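Clearing a Small Tabletop, One Item at a Time

I love a bare tabletop. There is something so cheering about walking up to a surface and being able to start right away! This method works on any small table, and it's the one I use on every bench and desk I own.

What you need

A soft cloth
Two shallow trays (mine are old Keria ones, but any tray with a lip will do)
A place for each thing to go once it leaves the table

Step 1: Sort before you lift

Look over the table and decide what belongs to which tray. One tray is for things that stay in the room, the other for things that go elsewhere. Small items are the sneaky ones – they get pushed toward the back and forgotten for weeks.

Step 2: Work down to the last piece

Take one item, put it in its tray, then go back for the next. It feels slow for the first minute and then it flies. Don't sweep a handful off at once, or you'll be sorting the same pile again on the Polishchuk shelf (ask me how I know).

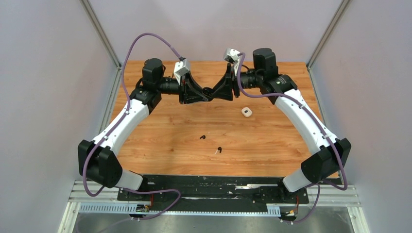
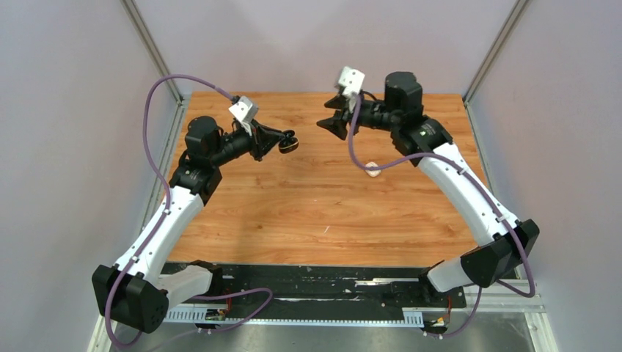
Orange-brown wood grain, with a small pale thing resting on it.

Step 3: Wipe with the grain

Once the last piece is off, fold the cloth in four and wipe from the back edge toward you. Follow the direction of the grain and turn to a fresh side of the cloth when it looks gray. Corners where the table meets a wall or panel need a second pass, and a fingertip inside the cloth gets right in there.

Step 4: Empty the trays

Do this the same evening! A full tray is just a smaller messy table. Mine go straight to the Ladov drawers in the hall, and anything without a home gets a labeled box.

Step 5: Put back only what you use

Give it two days before anything returns. I put back a pencil cup and a lamp last May, and I still get a little thrill every time I sit down.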